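Fulholm sets new load limits for Oyelaran Bridge

Mar 20, 2024

Fulholm will lower the posted weight limit on the Oyelaran Bridge from 10 tons to three after an inspection found section loss in the bearing plates at the east abutment. The new limit applies to all vehicles, including delivery trucks and school buses.

The bridge is 77 years old and carries 2,000 vehicles on an average day. It was last rated in full before the deck was resurfaced, and the added weight of the asphalt was not included in the earlier figures. The new rating uses measured plate thickness and the current deck weight.

Inspectors found corrosion under the expansion joint, where the seal has failed and road salt drains onto the steel. The main girders were rated satisfactory. No change was made to the pedestrian walkway on the north side.

"The girders have capacity left. The bearings control the rating," said Hazel Nguyen-Tran, the city's bridge engineer. "Once they are replaced and the joint is sealed, we will run the numbers again."

Heavy vehicles will be sent over the Skendeck Road crossing. Bus riders on the east side should check the posted schedule, as two stops will move.

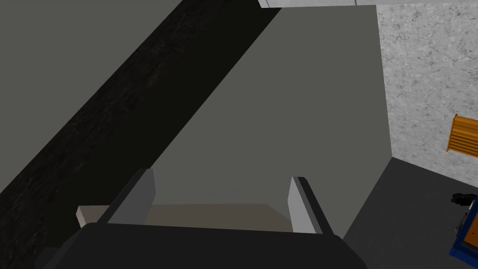

A gripper with two parallel fingers over a flat gray surface, in a computer rendering.

The bearing work will be put out to bid before the end of March. Sallik, the contractor that holds the city's joint maintenance contract, will install a temporary drainage trough under the failed seal. One lane will be closed while the trough is fitted.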